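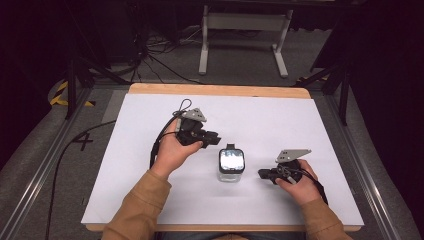 First birthday parties have become a regular subject of parenting pages, and the themed photo session is now a common part of them. This report looks at how parents describe the cost and planning of such parties, and at how far the photo session decides the rest of the event. The report was written by Flor Villanueva and Mererid Rosser for the course in family and media studies.

1. Material

The main source was the public archive of the Udomberg parents' forum. A search for "first birthday" in the archive returned 2,882 posts. Posts that only offered congratulations, and posts by sellers, were removed. This left 1,902 posts, which were read in full and coded by one of the two authors. A sample was coded by both to check agreement. Disagreements mostly concerned posts in which a parent described a party that was still being planned.

Each post was given one main code (food, guests, photos, gifts, place or cost) and any number of secondary codes. Dates were recorded by month only.

2. Results from the forum

Food was the most frequent main code. Photos came second, but photos were the most frequent secondary code by a clear margin. Parents who wrote about food often went on to ask how it would look in pictures, for example whether frosting would stain a light outfit or whether fruit would hold its color under a lamp.

Cost was seldom the main code. When it did appear, the discussion was longer than average and the tone was sharper. Several threads in April dealt with a package sold by the Skivomura studio, in which the cake, backdrop and outfit are included in one price. Opinions were divided. Some parents found the package convenient, and others objected that the baby's nap time could not be taken into account when the slot was fixed in advance.

Nap time came up in seven of the ten longest threads. We had not planned a code for it and added it as a secondary code after the first reading - this meant that the early posts had to be gone through again.

3. Layout test

To understand the advice given in the threads, we laid out three table settings from forum descriptions: a cake alone, a cake with a name sign, and a plate of finger food. Each was photographed by window light and by lamp light. The finger food was the easiest to arrange and the cake with a sign was the hardest, as the sign threw a shadow on the frosting at most lamp positions. The settings were not shown to parents, so the test says nothing about which they would prefer.

4. Limits

The forum's users are not a cross section of parents. Fathers are few among those who state their role, and grandparents are almost absent. A second forum, Omari, was considered, but its archive is closed to readers without an account and it was left out. Coding was done by hand, and the agreement check covered only the sample.

A follow-up could interview parents before and after the party and compare the planned cost with the final one. An interview guide is given in Appendix B.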